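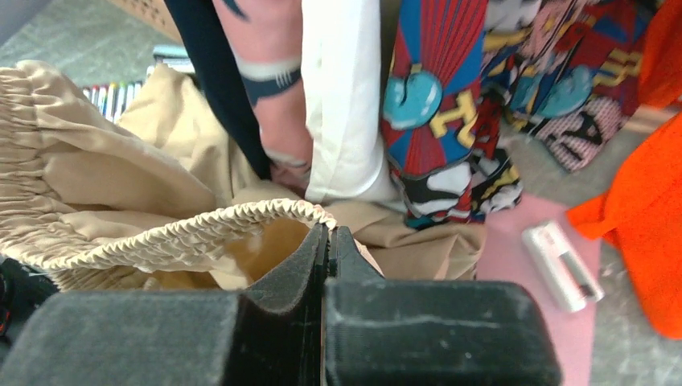 Beige garment with elastic waistband, on the floor

My company has a supply contract for gas with Wetach, and now we received a letter that the contract is assigned to Plesholm. The letter is dated 23 October 2018 and gives us 60 days to object. Must we sign something, or is it enough to stay silent?

Salcedo
Please look at the assignment clause first. In our contract it was clause 5, and it said that silence is consent. We kept our old price until February, then the new owner sent a new price list.

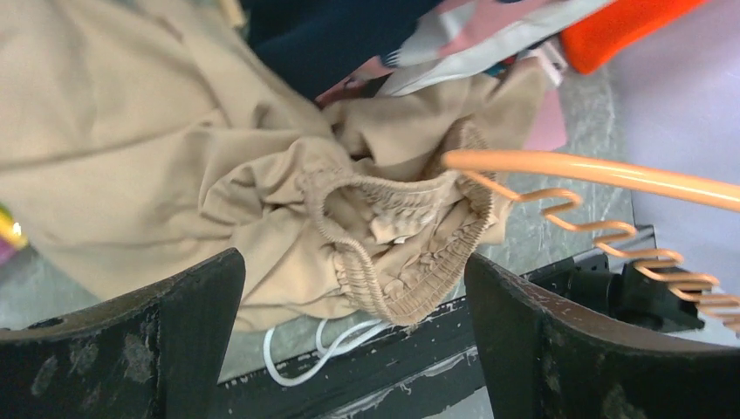 What to check before you reply

Look if the take-or-pay volume stays the same. Ours was 752 MWh per year and it was copied wrongly in the new papers. It took 2 letters to correct it. Also ask who holds your deposit now.

Amine
same thing here, I did not sign anything and gas is still coming 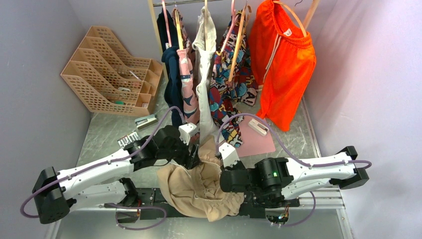
Can the new supplier change the price immediately after the transfer?

Normally the price formula goes over together with the contract, so the new supplier must wait for the review date which is written there. If your contract has no review date, ask them for a written confirmation of the present price.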